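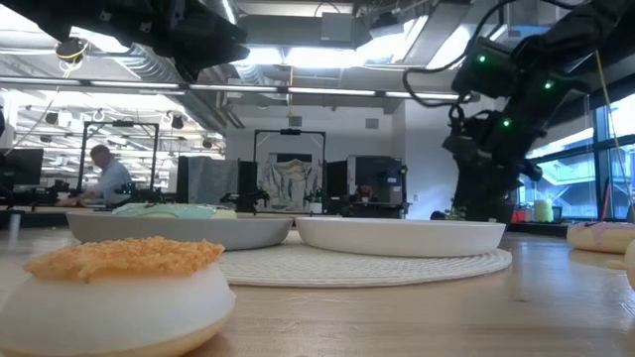 4. Profil der Gemeindeleitung anlegen und veröffentlichen

Dieses Kapitel richtet sich an Personen, die in ihrer Kirchengemeinde die Seite „Menschen“ im Programm Plitard pflegen. Sie benötigen dafür die Rolle „Redaktion“. Mit der Rolle „Lesen“ sehen Sie die Profile, aber Sie können sie nicht ändern.

4.1 Vor dem Beginn

Bitte legen Sie folgende Unterlagen bereit:
– den Lebenslauf der Person als Text, höchstens 1190 Zeichen mit Leerzeichen
– die Bezeichnung des Amtes, genau so, wie sie im Gemeindeverzeichnis steht
– die schriftliche Zustimmung der Person zur Veröffentlichung

Achtung: Ohne Zustimmung darf kein Profil veröffentlicht werden, auch nicht für kurze Zeit. Das gilt ebenso für Personen im Ruhestand.

4.2 Neues Profil anlegen

1. Melden Sie sich an und öffnen Sie im linken Menü den Punkt „Menschen“.
2. Klicken Sie auf „Neues Profil“. Es öffnet sich ein leeres Formular.
3. Tragen Sie Vorname und Nachname in die zwei getrennten Felder ein. Titel gehören in das dritte Feld.
4. Wählen Sie das Amt aus der Liste. Wenn das Amt dort fehlt, wählen Sie „Anderes“ und schreiben Sie die Bezeichnung von Hand.
5. Fügen Sie den Lebenslauf in das Feld „Über die Person“ ein. Die Formatierung aus anderen Programmen wird dabei entfernt, Absätze bleiben erhalten.
6. Klicken Sie auf „Entwurf speichern“.

Hinweis: Das Programm speichert nicht von selbst. Nach 17 Minuten ohne Eingabe werden Sie abgemeldet, und nicht gespeicherter Text geht verloren.

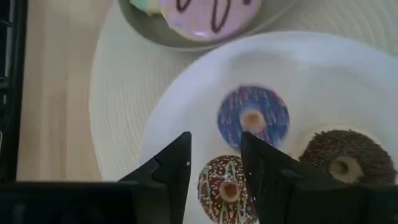

4.3 Stationen des Dienstes eintragen

Die Stationen erscheinen unter dem Lebenslauf als eigene Tabelle. Sie werden nach dem Anfangsjahr sortiert, die neueste Station steht oben.

1. Öffnen Sie den gespeicherten Entwurf und wechseln Sie zum Reiter „Stationen“.
2. Klicken Sie auf „Station hinzufügen“.
3. Geben Sie Ort, Gemeinde und Anfangsjahr ein, zum Beispiel: Tindlow, Pastorin. Das Feld „Endjahr“ bleibt leer, solange der Dienst dauert.
4. Bestätigen Sie mit „Übernehmen“.

Hinweis: Wurde dieselbe Gemeinde zweimal betreut, legen Sie bitte zwei Stationen an. Eine Unterbrechung innerhalb einer Station kann das Programm nicht darstellen.

4.4 Prüfen lassen und veröffentlichen

1. Klicken Sie im Entwurf auf „Zur Prüfung senden“.
2. Wählen Sie die prüfende Person aus. Für die Gemeinden im Bezirk Volthorpe ist das Paula Stanciu, für alle übrigen Musyoka Mwakyusa.
3. Warten Sie auf die Nachricht „Freigegeben“. Prüfungen finden jeden Mittwoch statt.
4. Öffnen Sie das Profil noch einmal und klicken Sie auf „Veröffentlichen“.

Achtung: Nach der Freigabe ist der Text gesperrt. Wenn Sie ihn trotzdem ändern möchten, müssen Sie die Freigabe zurückziehen und die Prüfung beginnt von vorne.

Erscheint beim Veröffentlichen die Meldung 344, dann fehlt das Häkchen bei „Zustimmung liegt vor“. Sie finden es ganz unten im Reiter „Angaben“. Setzen Sie das Häkchen, speichern Sie und wiederholen Sie Schritt 4.

Wie Sie ein Profil nach dem Ende eines Amtes archivieren, lesen Sie in Kapitel 5.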